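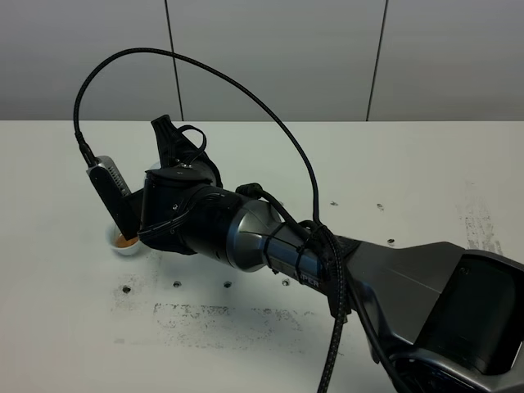 Figure 2. Arm and cup on the tabletop.

4. Menu size and waiting time in small lunch restaurants

4.1 Setting

The four restaurants in this study are all on or near the market street in Bomness, and all are run by their owners. Trarkach serves grilled fish and rice. Muninden is a soup and flatbread place with a counter and no table service. Chuensuk cooks noodle dishes to order. The fourth owner asked that the restaurant not be named, and we call it Restaurant D; it sells stuffed pastries and a daily stew. None has more than 40 seats, and all four do most of their weekday business between 11:30 a.m. and 2 p.m.

We chose lunch over dinner for a practical reason. Dinner guests at these places often order in stages, so the time between ordering and eating is hard to define. At lunch nearly every party orders once, eats and pays. It is also the meal the owners said they worried about most. The owner of Trarkach told us that a guest with a one-hour break who waits half of it for a plate of fish does not come back, however good the fish is.

4.2 What was changed

Each restaurant ran its normal lunch menu for three weeks and a shortened menu for the next three. The owners picked which dishes to drop. We asked only that the short menu have no more than half as many main dishes as the normal one, and that at least one of the mains contain no meat or fish. Prices of the remaining dishes stayed the same throughout. Drinks, sides and desserts were left alone.

The owners went about the cutting in different ways. At Chuensuk the cook kept the dishes that shared a sauce base, so that prep could start earlier in the morning. Muninden dropped whatever had sold least the month before. Restaurant D kept only the pastries that could be filled ahead of time and left the stew as it was. At Trarkach the choice came down to the size of the grill: whole fish stayed, and the mixed seafood plate, which needed several cooking times at once, came off.

4.3 Recording

Orders were logged from the kitchen tickets. Every ticket already carried the time it was printed, and servers added the time the last plate left the pass. We did not ask guests to report their own waiting time. In an earlier trial at Muninden, run by Ilgın Tokgöz over a single week in December, guests' estimates were so far from the ticket times that we could not use them for anything but satisfaction scores.

In total we collected 1327 usable tickets. A ticket was left out if either time was missing, if the order was for takeout, or if the guest added a dish after the first ticket was printed. Takeout orders were a real loss at Restaurant D, where the pastries are often eaten on the way back to work. Yiğit Uysal and Ismael Holanda read the handwritten times separately and then compared them. Where they disagreed, the ticket was checked against the register, and if the register did not settle it the ticket was dropped.

We also interviewed the owners and kitchen staff before the change and again in the last week of the short menu. Berkay Kozan carried out the interviews in person, usually after 3 p.m., when the kitchens were being cleaned down. Notes were typed up the same day.

4.4 Results by restaurant

Waiting time fell at three of the four restaurants. The drop was clearest at Chuensuk, where every dish is cooked from scratch and the line has two burners. The cook there said the main difference was being able to put several portions of the same dish in one pan. Under the normal menu, tickets in a row rarely matched, and each one meant washing the pan and starting over.

Trarkach and Restaurant D showed smaller drops, most of them in the busiest half hour. Outside that half hour the two menus were hard to tell apart. This fits what the staff reported: when the room is quiet, a long menu costs the kitchen very little on the day, though it still costs money in ingredients that have to be bought and kept.

Muninden showed no change. Its soups are held hot and served by the ladle, so the wait depends mostly on the line at the counter and on how fast the flatbread comes out of the oven. Cutting the number of soups did nothing for the bread. The owner has since gone back to the full list.

4.5 What guests said

Comment cards were left on the tables and at the counter for the full six weeks, and 68 were returned. Most did not mention the menu at all. Among those that did, the usual complaint was about one particular dish being gone – the seafood plate at Trarkach came up more than any other. A few guests wrote that they had found it easier to choose. We would not put much weight on the cards, as regulars were far more likely to fill them in than people eating there for the first time.

4.6 Limits

The order of the two menus was the same everywhere, so anything that changed over the six weeks is mixed in with the effect of the menu. The weather turned colder in the second half, and stew and soup sales went up with it. Chuensuk also replaced a server in the fourth week. Angus Mudgway, who ran the analysis, repeated it without that week and found the same pattern at a slightly smaller size.

Thursday is market day in Bomness and brings in a different crowd, with larger parties and more children. We kept these tickets in the main figures and report them separately in the appendix.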